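3.2 寝る場所に布が溜まるということ

前の節では押し入れとタンスの話をしましたが、ここからはベッドの話です。正直なところ、調査を始めたころの私は、ベッドの上をほとんど数に入れていませんでした。収納の研究なんだから収納家具を見ればいい、と思っていたんですね。ところが記録をつけ始めてみると、家の中の布がいちばんよく動くのはどうもこの上らしい、ということになってきました。そこで調査票を作り直して、ベッドだけで一枚使うことにしました(作り直しのせいで最初の一か月分は比較に使えなくなりました。もったいない!)。

この節で使うのは、布ものの位置を記録した1593件です。調査全体では3260件ありますが、残りは台所や玄関のぶんなので第5章にまわします。1件というのは、ある時刻に、ある布が、どこに、どんな状態で置かれていたかを書いた一行のことです。状態は「広げてある」「たたんである」「くしゃっとしている」「山になっている」の四つに分けました。最初は「丸めてある」もあったのですが、「くしゃっとしている」との区別が私自身つかなくなってしまい、途中でやめました。あとから読み返すと、同じ毛布を朝は「丸めてある」、夕方は「くしゃっとしている」と書いていて、自分の字なのに何が違ったのかさっぱりわからないんです。やめる前につけた「丸めてある」は、すべて「くしゃっとしている」に付け替えてあります。

層で考える、というやり方にも少し触れておきます。ベッドの布は、下から順に「敷く層」「覆う層」「掛ける層」「置く層」と呼ぶことにしました。敷く層はシーツや敷きパッドで、ふだんは見えません。覆う層はキルトやカバー、掛ける層は毛布や薄手の上掛け、置く層は枕とクッションと、それから行き先の決まっていない布ぜんぶです。この最後の「ぜんぶ」がくせもので、私はこの章のほとんどをその話に使うつもりでいます。

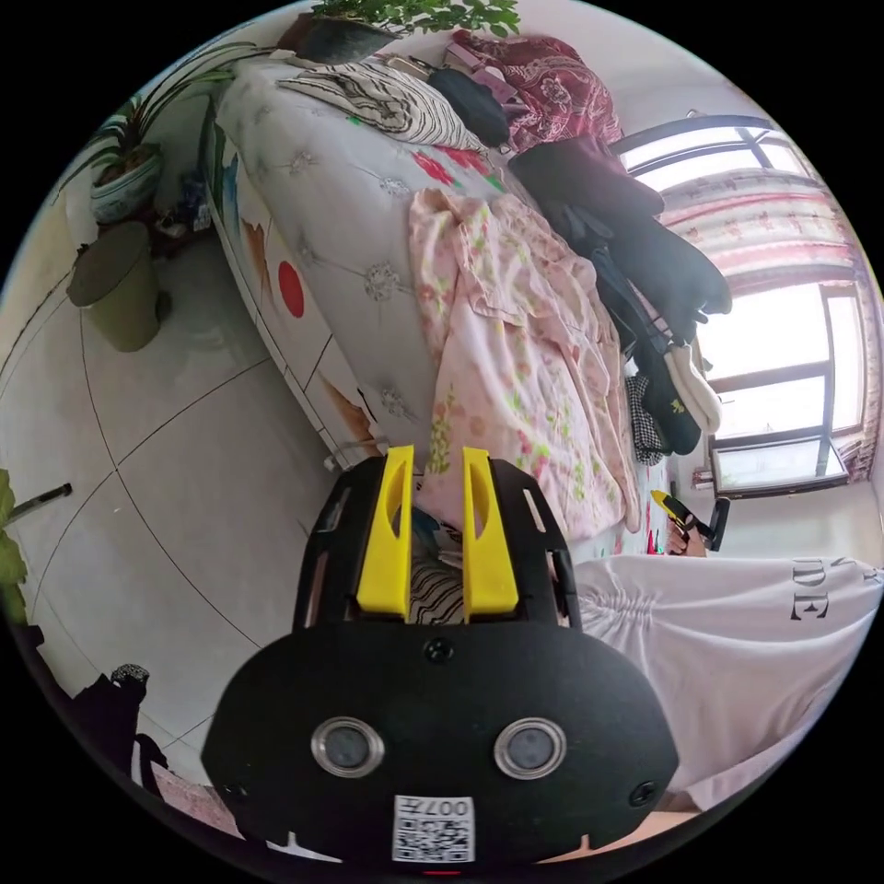

図3 ベッドの上の布。花模様のキルト地のカバーに、くしゃっとしたピンクの毛布が掛かる。枕側には白黒の縞の枕と紺のクッション、白い花柄の入った暗い赤の布。

置く層の中身を見ていくと、枕とクッションはわりと素直です。寝る人の頭のほうに集まっていて、多少斜めになったりはしても、足元まで旅をすることはめったにありません。足元で見つかった枕は、たいてい昼寝の向きが逆だったというだけの話でした。悩ましいのは、枕のそばに寄せられた、用途のはっきりしない布のほうです。ショールにもなるし、膝掛けにもなるし、カバーの予備かもしれない。記録する側としては名前をつけたいのに、使っている側は「あれ」としか呼んでいないんです。調査票に「あれ」と書くわけにもいかないので、私は「未定布」という欄を作りました。あまりきれいな言葉ではないのですが、便利すぎて手放せなくなりました。

未定布の記録は278件ありました。この欄のおもしろいところは、状態が「山になっている」に偏ることです。たたんである未定布も一応あるのですが、たいていその日のうちに戸棚へ移っています。つまり、たたむという動作がそのまま「しまう」の予告になっているわけですね。逆に山のまま残っている布は、しまう場所が決まっていないか、今夜もまた使うつもりか、どちらかです。この二つは見た目では区別できません。私は何度も間違えました。片づけるのかと思って記録用紙をめくって待っていたら、そのまま夜になったこともあります。

毛布についても書いておきます。掛ける層の毛布は、記録上「広げてある」より「くしゃっとしている」のほうがずっと多く出てきました。きちんとした家ではそうならないのでは、と査読の前に読んでくれた人から言われたのですが、きちんとしているかどうかとはあまり関係がないように見えます。カバーの層はぴんと整っているのに、その上の毛布だけがくしゃっとしている、という組み合わせがいくらでもあるんです。私はこれを「下は整え、上は流す」と呼んで、研究ノートの見出しにまでしてしまいました。覆う層を一度整えてしまえば、上に何が載っていても本人の気持ちとしては「ベッドは直した」ことになるらしいのです。この気持ちの部分は聞き取りがまだ足りないので、いまのところ仮説ということにさせてください。

柄の話もしたいです(本筋から少し外れますが、書かせてください!)。調査票には柄の欄があって、花、縞、無地、その他に分けてあります。もともとは布を見分けるための目印として作っただけの欄でした。同じ大きさのピンクの毛布が二枚ある家では、柄を書いておかないと翌日どちらの話だかわからなくなるからです。ところが集計してみたら、層が違えば柄が違っていても気にしない、という傾向がかなりはっきり出ました。カバーが花で、枕が縞で、クッションが無地、それで平気なんですね。一方で、同じ層の中では柄をそろえたがります。枕が二つあれば枕カバーは同じ柄にしたい。この「層の中ではそろえる、層をまたげば自由」という感覚は、店の売り場の組み合わせ見本とはだいぶ違っていて、私は好きです。

比較のために、収納用品を入れた部屋とそうでない部屋も並べてみました。使ったのは、壁に掛ける穴あきボードのSkadisと、調査用に試作した布入れの二種類、Sivetti(ふたつき)とTilell(ふたなし)です。結果から言うと、穴あきボードは布にはあまり効きませんでした。小物はよく掛かるのですが、毛布を掛けようとする人がそもそもいなかったのです。布入れのほうは差がつきました。ふたなしのTilellには未定布がそのままの形で入っていき、ふたつきのSivettiでは、ふたの上に布が載りました。中ではなく上です。ふたというのは置き場所になってしまうんだな、と記録用紙を見ながら笑ってしまったのですが、試作の費用を考えるとあまり笑えません。

記録の時刻についても補足が要ります。朝の記録は午前7時台、夕方の記録は午後5時台にそろえました。二回のうち、未定布が増えているのは夕方です。洗濯物を取り込む時間と重なるので、一時置きの布がまざっている可能性は十分にあります。これを分けるために、10月からは「取り込み直後」という印をつけるようにしました。印のないころの記録については、増えたぶんをそのまま未定布とみなさず、朝の値を主に使っています。1523件が朝と夕方の組で読める記録で、以下の表はこちらから作りました。残りの70件は片方の時刻が抜けています。抜けた理由はだいたい私の寝坊です。

それから、ベッドの上には布ではないものも載ります。小さな箱、本、眼鏡、リモコン。箱の類は枕に近いところでよく見かけました。布を中心にした調査なので中身までは追っていませんが、置く層を「布だけの層」として扱っていいのかどうかは、自分でもまだ迷っているところです。箱を一つ動かすために毛布を寄せる、ということが起きると、毛布の状態が変わった原因は布の側にはないことになります。今回は、布でないものが載っている行に丸印をつけるだけにして、分析からは外しませんでした。外すと手元の記録がずいぶん寂しくなってしまうからでもあります。

最後に、この分類を別の場所でも使えるかどうかについてです。共同調査のAbdelaziz班が同じ調査票を持って別の町をまわってくれているのですが、向こうでは長椅子に布が集まる家が多いそうで、「敷く層」がないまま「置く層」だけがある、という行がたくさん届いています。私の四層はベッドがあることを前提に作ったので、これは困りました。いまは長椅子用に「背に掛ける層」を足した調査票を試しているところで、その結果は3.4で扱います。次の3.3では、先に未定布の行き先を、戸棚に戻ったもの、別の部屋へ移ったもの、翌朝も同じところにあったものに分けて見ていきます。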